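Tabletop (furniture)

A tabletop is the flat upper part of a table, carried by legs, a pedestal or a frame. Its stiffness depends mainly on thickness and on the distance between supports. Thin slabs sag under long-term load.

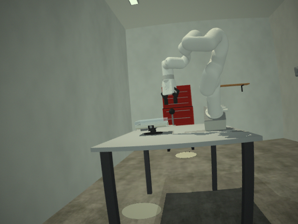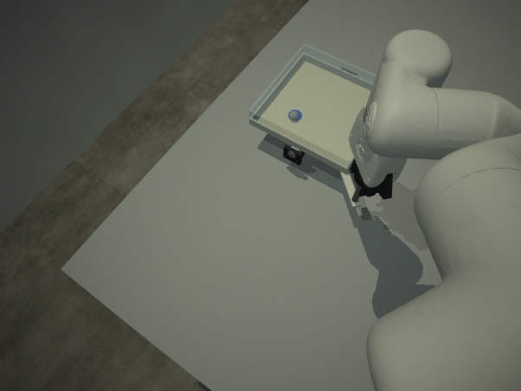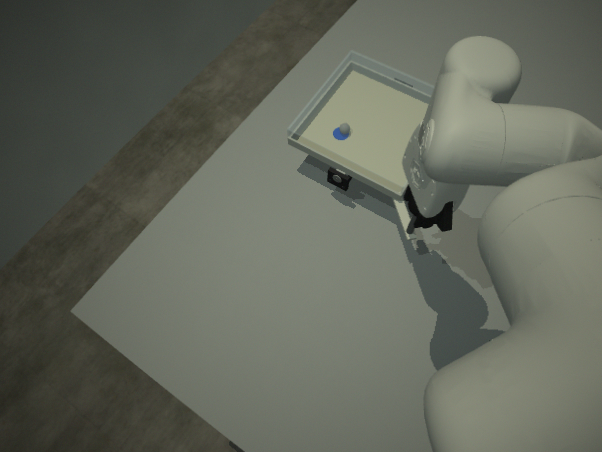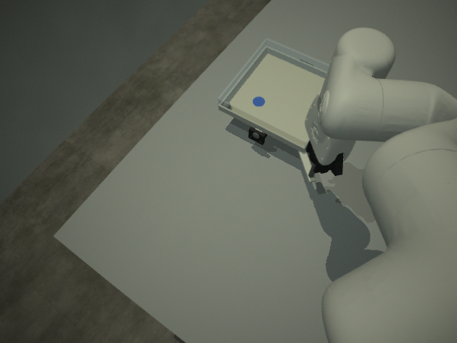 Computer renderings of a gray tabletop. Legs visible in the first.

Matte surfaces reduce glare but show grease more readily. In the Nusholm method, described by Amos Boateng, sag is measured at midspan after 400 hours under load.

See also: Desk; Workbench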